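Two Arms on a Plywood Board

The workshop in Skundthorpe has a concrete floor, a roller door and a shelf of half-finished projects. Beril Ertürk and Sevim Oral have had a corner of it since October, and they are building a two-armed robot there that they call Lendari.

Ertürk is a machinist. Oral writes software for a living and does most of the wiring on weekends. They split the costs, and so far they have spent $300 on the frame and the board. The arms were bought used.

The work surface is a plywood board edged with black aluminum extrusion. The corners are bolted together with flat bracket plates. Ertürk likes extrusion for this kind of job: a rail can be moved in a few minutes with one hex key, and she has moved most of them at least twice.

Oral chose small glass jars as the first thing to practice on. They are slippery and they roll, and a grip that works on the lid may not work on the body. Each arm carries a small camera near the gripper, so the software gets a close view of both fingers and whatever is between them.
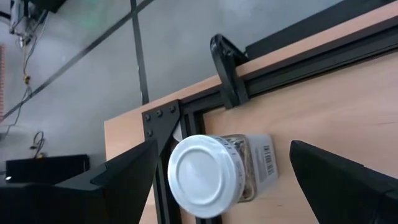 What Slows Them Down

Cables, mostly. Oral has rerouted the wiring harness twice and wants to do it again with longer leads. The clamps also creep when an arm pushes on the board.

The last full test, on 18 November 2024, was 100 attempts at picking up a jar. The robot managed 38. Ertürk wants new finger pads before the next run, and Oral wants to slow down the final approach. They plan to try the pads first.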